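Doma Sampaio doona cover, queen size: long-term review

Bought from Skima in July and used on the main bed since then, with one break of a fortnight when the flannelette set went on. The cover replaced a plain Workon one of the same size, so comparisons below are to that.

Construction

The label gives 50 per cent cotton and 50 per cent polyester. The weave is plain, fairly tight, with no visible slubs. Seams are overlocked inside and the corners are square. Two threads were left untrimmed at the foot end and I cut them off before the first wash. Closure is by buttons, spaced at 25 cm, which is too wide. The inner shows between them when the bed is made in a hurry, and a foot can find the gap overnight. The Workon cover had a zip and I would still prefer one.

There are ties in the top corners only. With a 375 gsm inner, this is not enough, and the filling creeps towards the head end over a week or so. I sewed tape loops into the bottom two corners and the creep stopped. It took under an hour, but it should not have been necessary at the price.

Print

Cream ground, large roses in browns and peach, smaller yellow flowers, green leaves, and a check of tan lines running behind all of it. The roses are big enough that the repeat is noticeable if you look for it. The check is more useful than it sounds. Any twist in the cover shows up as a bend in the lines, so you can pull it straight by eye from the side of the bed.

Colour registration is good. I could find no white edges where the petals meet the ground. Pillowcases are sold separately and I did not buy them. Plain white sits well against the cream, and reds and burgundies pick up the darker centres of the flowers.
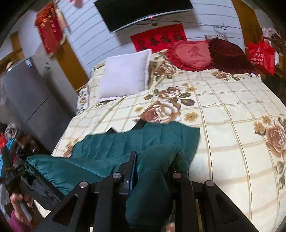
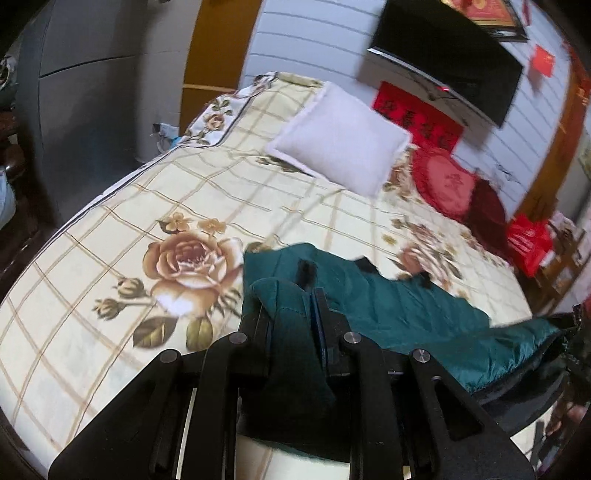 The Sampaio with cushions at the head end and a teal quilted garment being handled on top.

As a working surface

The bed in this house is where laundry gets sorted and winter clothes get folded for storage, so the cover is on duty in the daytime as well. Friction matters here. Quilted outerwear with a slick shell tends to slide on satin-finish covers, and a half-folded sleeve will not stay where it is put. On the Sampaio, it stays put. The poly-cotton has enough grip to hold a sleeve while the other one is brought across, and a padded jacket can be pressed flat with the forearm without the cover travelling along underneath.

Contrast is adequate. Dark items are easy to find on the cream. Tan socks and beige underthings are not, as they disappear into the flowers - I now sort those in the basket first.

Lint is average. Black fleece leaves a visible deposit, most of which comes off with a damp hand. Velvet cushions shed a little on it too.

Washing

Washed weekly at 40 degrees, line dried, never tumbled. Shrinkage along the length was less than 3 per cent, measured after the first wash, and I could measure none after that. The brown areas have kept their depth. The yellow has faded slightly on the window side. Pilling is limited to a hand-sized patch where the chin rubs.

It dries quickly, and creases less than the pure cotton it replaced. I don't iron it. The fold lines from the packet took three washes to drop out.

Summary

For: stable colour, sound seams, low shrinkage, good grip under clothing.
Against: button spacing, missing bottom ties, pattern hides small pale items.

Suitable for a bed that gets used during the day. Buyers with a heavy inner should budget for tape and thread. Skima also lists a single, which has the same closure according to the listing, and I have not tried it.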